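Mollah: domestic water draw records from Clodbridge

Version 2. Released Thu 12 March.

Mollah is a set of water draw records from 79 dwellings in Clodbridge, all of them on the same supply zone. Each record is one draw: a period in which water passed through the meter of the dwelling, with its start, its length, the volume, and a label for the fixture where one could be assigned. The set was put together for work on leak detection and for sizing hot water storage in small flats. Version 1 had no fixture labels and should no longer be used.

Contents

draws.csv: one row per draw
dwellings.csv: one row per dwelling
gaps.csv: periods with no valid meter signal
labels.csv: fixture labels and how each was obtained
calibration/: bench results for each meter before fitting
notes/: fitting notes as plain text, one file per dwelling

All files are UTF-8, comma separated, with a header row. Decimal points are full stops. Empty cells mean "not recorded". Zero means zero.

Collection

Each dwelling had a Flarnier inline meter fitted on the rising main, downstream of the stop tap. The meter gives a pulse for every 100 millilitres. Pulses are stored by a battery logger in bins of 10 seconds and collected in person at the end of the run. A run lasts 100 days. Runs did not all start together, so comparisons across dwellings for a given week must check start_day in dwellings.csv first.

Draws are built from pulses as follows. A draw opens at the first bin with a pulse and closes when three bins in a row are empty. Two fixtures in use together will appear as one draw. No attempt has been made to split these, but the column overlap_flag is set to 1 where the flow rate steps up and back down within the draw.

Washing machines and dishwashers take water in several short fills. These are kept as separate rows in draws.csv and tied together by cycle_id. To get the volume for a full wash, sum over cycle_id. Rows with no cycle_id are single draws.

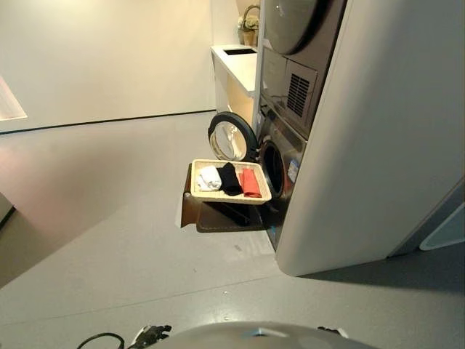

Fields in draws.csv

dwelling_id: text, matches dwellings.csv
draw_id: integer, unique within a dwelling
start: seconds from the start of the run
length: seconds, always a multiple of the bin width
volume_ml: millilitres
peak_bin_ml: largest volume in any single bin of the draw
fixture: see below
label_source: diary, switch, rule or none
cycle_id: integer or empty
overlap_flag: 0 or 1

Clock times are not given. The field hour_of_day in labels.csv is rounded down to the hour, and the day of the week is left out.

Fixture labels

The values in use are wc, basin, kitchen_tap, shower, bath, washing_machine, dishwasher, outside_tap, other and unknown.

Labels come from three sources. Diary labels were written down by residents during the first week of the run. Switch labels come from contact switches on appliance inlet valves, where the resident agreed to have one. Rule labels were assigned afterwards by matching volume and peak flow against the diary and switch draws for the same dwelling. Rule labels are the weakest of the three and should be dropped for any work that treats the labels as ground truth. In particular, basin and kitchen_tap are often confused by the rules, and short kitchen draws are over-represented under basin.

Switches are harder to fit where appliances are built in. If the inlet valve could not be reached without moving the machine, no switch was fitted and the dwelling has switch_fitted set to 0. 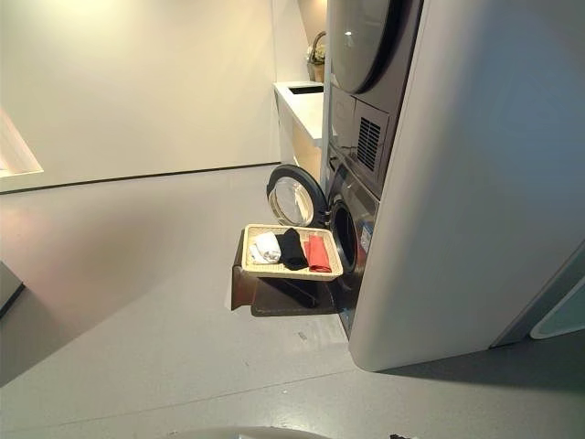
Dwellings without a switch still carry washing_machine labels from the diary and the rules. Tumble dryers do not draw water and have no rows, although some condensing models are listed in the fitting notes. A washer-dryer that uses mains water in its drying stage is labelled washing_machine throughout, with all fills under one cycle_id.

Known problems

Very slow leaks fall below the start flow of the meter and are not recorded. A dripping tap may show as isolated single pulses many minutes apart. These are kept as draws with a length of one bin and labelled unknown.

Dwellings with a cold water tank in the loft show the refill of the tank instead of the use at the tap. They are marked tank = 1 and most users will want to leave them out.

Logger clocks drift. Drift was measured at collection and corrected by linear scaling over the run. Fills within a cycle are not affected to any useful degree.

Some loggers stopped early in July with flat batteries. The lost periods are in gaps.csv. A gap is not the same as an absence of draws, and totals per day should be worked out only over valid time.

Water softeners regenerate at night with a long steady flow. They are labelled other in version 2. A separate label is planned.

Privacy

Addresses, resident names and meter serial numbers have been removed. The fitting notes were edited by hand to take out anything that could point to a single address. Dwelling numbers were shuffled between versions, and version 1 numbers cannot be matched to those used here.

Loading

The Zokham reader opens the whole folder and applies gaps.csv by default. Pass keep_gaps=1 to switch this off. The files can also be read by any ordinary CSV tool, in which case dwelling_id must be read as text or the leading zeros will be lost.

Changes from version 1

Fixture labels added.
cycle_id added.
Volumes corrected using bench calibration.
Duplicate rows at bin boundaries removed.
gaps.csv now lists the end of each gap as well as the start.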